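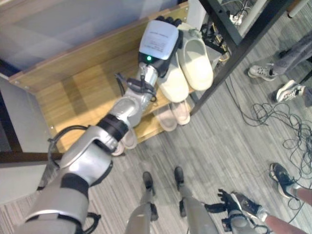 Head cam, Tuesday, hand on the cream slides, upper shelf.

Tuesday, shoe rack task, writing this up before I forget which checkpoint did what.

So the question for this week was whether we can get away with far fewer demos if we relabel the grasp phase. The short version is yes, mostly, and I'm pretty happy! The longer version has a few holes in it, which I want written down while I still remember them.

Background for whoever picks this up from the Talludbridge side. The baseline policy (I've been calling it Barros in the run names, so look for that) was trained on 600 teleop demos, whole task, start to finish: walk up, reach, grab, lift, turn, put down. It does fine on the walking and the turning and then gets strangely shy at the shoes. It hovers. You watch the fingers come down over the strap, stop, back off, come down again. I'm fairly sure that's from the operators, me included, because we all hesitate there when we can't feel anything through the gloves. The policy learned our dithering.

Daltberg is the new one. Same network, same head camera input, but trained on 50 demos where I went through by hand and cut out the dithering, then gave the reach, the finger closing and the lift their own phase tags. The tag goes in as one extra input and the policy predicts when to move on to the next one. No other changes. I was tempted to bump the image size while I was in there and talked myself out of it, so this is a clean comparison for once.

Results, upper shelf only, cream slides, 33 trials each:

Barros: 14 clean lifts
Daltberg: 25 clean lifts

"Clean" means the slide comes off the shelf and stays in the hand until the robot has stepped back from the rack. A slide that gets dragged off the front and lands on the carpet is a fail, even if the robot then looks very pleased with itself.

What I noticed while watching (take it as notes, I haven't gone back through the logs yet):

- The hovering is nearly gone with Daltberg. It commits. When it misses now it misses fast, usually by closing a bit too far back so the fingers skid off the top.
- Going in over the top works much better than coming at the toe. I had demos of both in the first batch and I think mixing them was a mistake. The thick soles give the thumb something to press against, but only from above.
- The pair is a problem. With two of the same slide right next to each other, it sometimes aims for the gap. Barros did this too. I don't think phase tags can fix it, it needs some way of picking one and sticking with it.
- Forearm blocks a lot of the lower rack from the head cam once the arm is out. Fine for the upper shelf. Going to hurt us badly on the pink ones lower down, where the arm covers part of what it's supposed to be reaching for. We might want to look first, remember, then reach, or just give in and mount a wrist camera.

I did try the pink slippers on the lower shelf, ten goes with Daltberg, no retraining. Two lifts. I'm not putting that in the table because there isn't a single lower shelf demo in the 50, but two is more than I expected and one of them was really pretty.

One thing that bugs me: I did all the relabeling myself, and I also know what I want the answer to be. Somebody else should relabel a second set of 50 from the raw demos without seeing mine, and we train on that and see if the number holds. If it drops a lot then the method is "me fussing with the labels" and we should say so in the write-up. It took me most of an afternoon, for planning purposes.

Also want a run with 50 raw, untouched demos. Right now I can't separate "fewer but tidier" from "tagged", and that's the first thing anyone will ask. Should have done it already, I know.

Next, in this order:
1. 50 raw demos, no tags, same 33 trials
2. 50 trimmed demos, no tags
3. second person's labels
4. lower shelf demos, start with 10 and see

Cables on the carpet: please coil the slack before the next session, right side of the rack. I'd like the walk-up trials to start from farther back and that's where the robot will be coming through.

Checkpoints are in the Hetutance folder under April, the file ending in "b" is the good one. The one without the letter has the tags off by one phase and will try to lift before it closes.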